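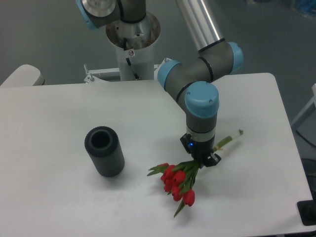 **Saludo student robotics, progress report, March 2021**

Hi Jucélia,

Quick update on where the Soncombe grant has gone since we last talked! The kids picked flower arranging as their big challenge (I wanted bolts, I was outvoted), and the arm has been busy with tulips and a vase ever since.

We've logged 569 attempts so far and 202 of them ended with the bouquet standing in the vase. I know that looks low, but most of the misses come from the first few weeks, when Guoqing's group was still teaching it where to grab. Grip the stems too near the blooms and there's no room left to get them in. The part we're stuck on now is the turn: the bouquet has to swing around so the stems point down before it goes over the opening, and the wrist likes to take the long way. Baoshan is rewriting that move.

Money: we've spent a bit over 8 hundred dollars, mostly on finger pads and a spare cable. Dexter has the receipts and will send them separately.

Still to do before the July showcase:

- finish the wrist turn
- try a narrower vase
- get three more students signed off on the emergency stop

Could you ask Reynaldo if we can keep the room through the summer? We'd love the extra weeks.

Thanks so much, and come by any afternoon!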